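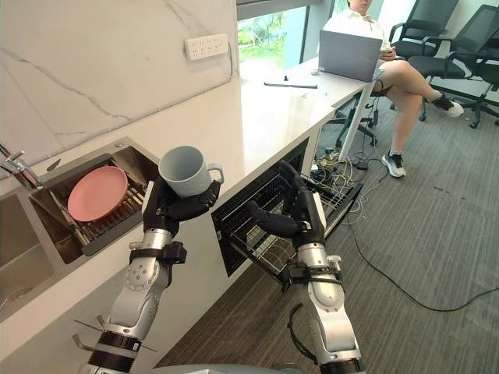
Drawer dishwasher – anyone regret it?

marrowfat_pete
We're redoing the kitchen in April and I've gone round in circles on this. My sister-in-law swears by her drawer one and I do like the idea of not bending double every evening. The Durkanier is 800 at our local place and the Rullorlow full-size is also 800, so price doesn't settle it. Two of us plus a teenager who uses a new mug every hour. What would you do?

tansy&co
Drawer, every time! Ours went in under the counter right beside the sink and I can scrape, rinse and drop things in without taking a step. I run it after breakfast and again after tea and don't think about it. Mugs go along the sides, bowls in the middle, and big plates have a little lean to them but they do fit.

Robles_Lane
Have to disagree with tansy. We had one for years and I was forever washing the roasting tin by hand. If you cook properly at weekends you'll end up with a full sink anyway. Get the full-size and put up with the bending.

tansy&co
I do cook properly, thank you :) The tin goes in the sink to soak whichever machine you own.

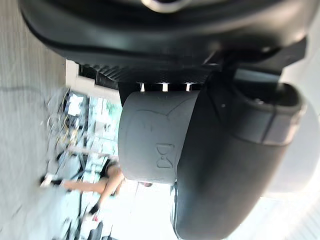 Page last changed: April, 9.40 pm

Kyung-hwa Heo
Can I put in a word for the sink? We spent 2000 on worktop and sink together and the best bit of the lot is having two bowls. I keep a metal rack in one and leave the other clear for washing up. Pans and anything with a wooden handle go on the rack, everything else in the machine. If you've got two bowls, the smaller dishwasher stops mattering so much.

Robles_Lane
Two bowls just means two bowls full of dirty plates in our house.

marrowfat_pete
Ha, that's the teenager problem again. Kyung-hwa, does the rack leave marks on the steel? And is your worktop white? We've been looking at a Gradeo one in plain white and I'm scared of tea stains.

Kyung-hwa Heo
A few light scratches on the bottom of the bowl, nothing I lose sleep over. Worktop is white, yes. Tea wipes off if you catch it the same day. Turmeric is another matter – I've got a yellow patch by the hob and I've made my peace with it.

tansy&co
Bicarb paste on the turmeric, leave it overnight. And pete, think about your sockets before the tiler comes. We only had one double and the kettle and toaster have been fighting over it ever since.

marrowfat_pete
Good shout, I'll ask. Leaning towards the drawer but going to measure our biggest tin first. Does anyone know if the Durkanier rack lifts out?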